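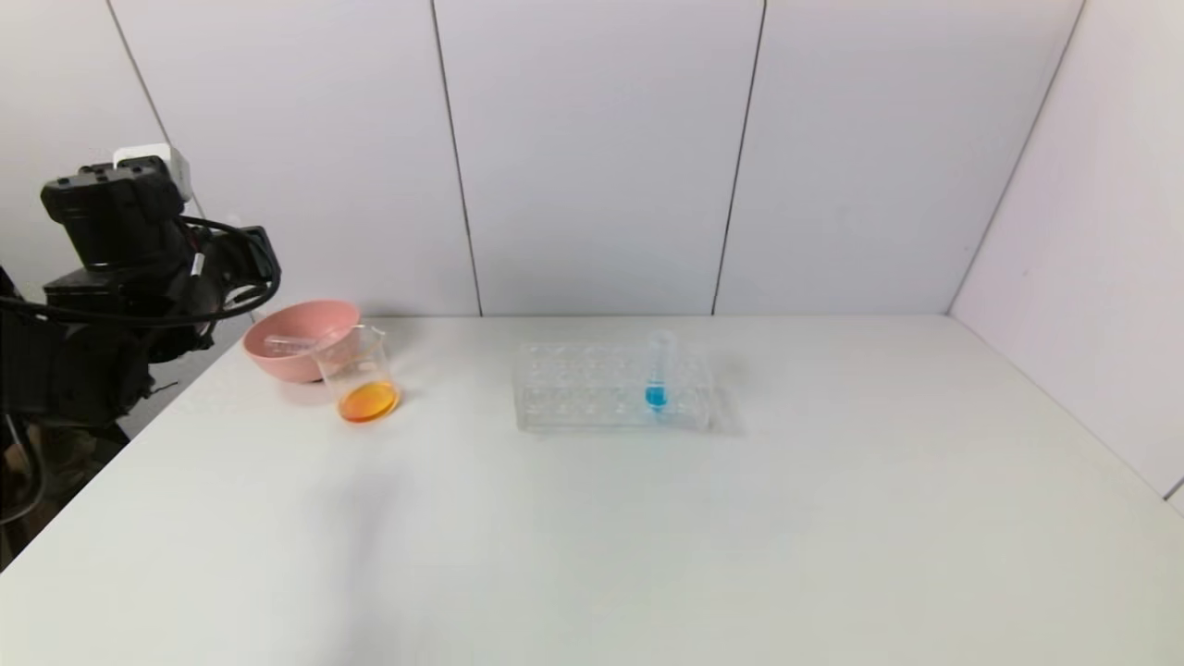

借来的马鞍

那匹灰马到马场的时候,没有人来接它。运马车停在门口,司机把牵马绳递给我,让我在单子上签了字,就开走了。单子上写着它的名字:Hirora,母马,从 Kurkholm 过来。年龄一栏被水洇过,看不清。

我那年在 Plekeck 的马场做马工,管一排马房,早上喂料,下午压圈,晚上锁门。场主说这匹马是别人抵账抵来的,让我先养着,看看还能不能做学员马。他说话的时候一直在看手机,没有看马。

我把它牵进靠水槽的那间马房。它进去以后不吃草,站在后墙边,头朝着墙。我换了水,添了干草,关上门走了。第二天早上草少了一点,水没怎么动。

头一个星期我没有骑它,只牵着它在场边走。它走路很规矩,跟在我右肩后面,绳子从来不紧。走到沙场的拐角它会停一下,看看那边的树,再接着走。我后来也习惯了在那里停。

场里没有合它背的鞍。它的背宽,鬐甲低,学员用的鞍放上去,前面翘着,坐上去人往后滑。我试了几副都不行,最后去找住在河对岸的一个老头借。他早年做鞍,后来手不行了,只修修肚带和镫皮。他跟我过来看马,用一根软铅条压在马背上,量了三处,又把铅条放在纸上描下来。

“这马以前驮过重东西。”他说。

我问他怎么看出来的。他指了指鬐甲后面两边,那里的毛是白的,一小块一小块。我以为灰马都这样。

他借给我一副旧鞍,鞍翼上有一行压出来的字,Afolabi,字母磨得只剩一半。他说是牌子还是人名他也忘了。他说这副鞍不卖,用完还他。

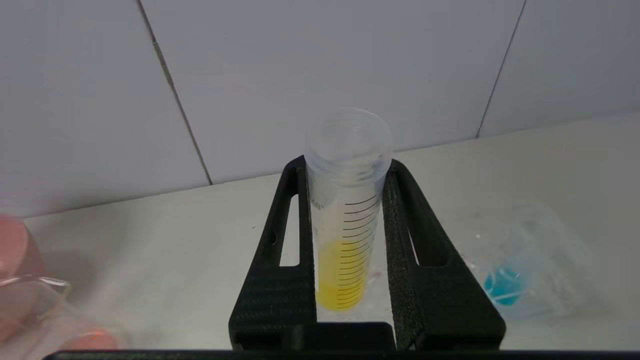

上鞍那天是阴天。我先把汗垫放上去,它动了一下耳朵。再放鞍,它把头抬起来,背往下沉。我没有马上系肚带,站在旁边给它刷脖子,刷到它把头放下来,才系了第一个孔。走一圈,再系一个孔。就这样一上午过去了,我没有上马。

下午场主来看,问我怎么还没骑。我说快了。他说七月有一批夏令营的学员要来,马不够用。

第三天我上去了。它站着不动。我夹了一下腿,它还是不动。我又夹了一下,它往前迈出去,步子很大,但是整个重心都在前面,像一个人弯着腰推车。我收缰它就顶着手,越顶越重。我骑了三圈,胳膊发酸,就下来了。

晚上我过河去找老头,问他是不是鞍的问题。他在灯下缝一根镫皮,听我说完,说鞍没有问题。

“它不会用后面。”他说,“你别拉它,你让它慢。”

“不拉怎么慢?”

“你坐着慢。”

我不太明白,但是照着做了。第二天我只走不跑,走几步,停住,再走。停的时候我不拉缰,只把腰立直,呼一口气。起初它要多走出去好几步才停。走了两个星期,我一呼气它就停了。停下来的时候后腿站在身子下面,背在鞍底下鼓起来一点,很轻,我差点没感觉到。

我在马房门后挂了一个本子,每天骑完写一行。写得最多的是“走,停,后退两步”。也有写“下雨,没骑”的。有一天写的是“倒车一样后退,右后腿慢”。这些字别人看了没有用处,我自己现在看也要想一想。

六月底开始跑。还是那个办法,跑半圈,走下来,停,再跑。Hirora 跑起来头还是低,但是不往手里压了。有一次过那个拐角,它自己把步子收短了,前面忽然抬起来,我手里的缰绳松下去,好像什么都没拿。只有几步,然后它又趴下去。我让它走下来,拍了拍它的脖子,那天就没有再骑。

我把这件事告诉老头,他嗯了一声,问我鞍上油了没有。我说上了。他说别上太多。

夏令营的人来之前,场主带了一个买主过来。那人从 Kurkholm 来,穿一双很干净的靴子。他绕着灰马走了一遍,抬了四只脚,看了牙,问我骑得怎么样。我说走得好,停得好,跑还要再练。他让我骑给他看。

我骑了。那天它没有做得特别好,也没有做得不好。跑到拐角的时候它看了一眼树。那人站在围栏外面,什么也没有记。骑完他跟场主到办公室里去,门关着。我在水槽边给它冲腿,冲完一条换一条。

过了一会儿场主出来,说不卖了,价钱没谈拢。他有点不高兴,踢了一脚门口的桶。我把桶扶起来。

夏令营来了 20 个孩子。Hirora 分给其中最小的一个女孩,她腿短,踢不动它,急得要哭。我跟她说不用踢,坐直了往前看就行。她坐直了,马就走了。走到拐角停了一下,女孩回头看我,问它怎么了。

我说等一等,它看完就走。

老头是秋天搬走的,去跟他女儿住。他走之前我把鞍擦干净送过去,他摸了摸鞍翼,又摸了摸鞍底的毛毡,让我拿回去。

“不是说不卖吗?”

“没有卖。”他说,“还是借你的。”

我背着鞍从桥上走回来,天快黑了,该喂晚料了。那排马房里有马在踢门,不是 Hirora,它从来不踢。我先把鞍放到架子上,盖好布,再去拿料桶。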